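Unit 5: Specular and Diffuse Reflection
Instructor: Shadi Ghanem

A surface reflects light in two ways. Diffuse reflection scatters light over many angles, and its brightness depends on the angle of incidence only. Specular reflection is concentrated near the mirror angle and moves when the observer moves.

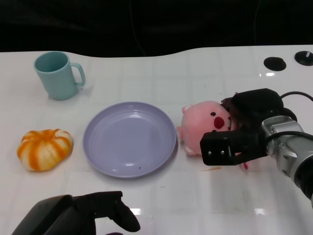 Fig. 5. Soft reflections of overhead lights on a glossy white tabletop.

In the Phong model the specular term is ks (R · V)^n, where R is the mirror direction and V points to the viewer. Small n gives a broad highlight. At n = 2000 the lobe is close to that of a mirror.

Both vectors must be normalized first. Omitting this step was the most common error on the June problem set.

Reading: Holard notes, section 17. Derive the half-vector form before the next lecture.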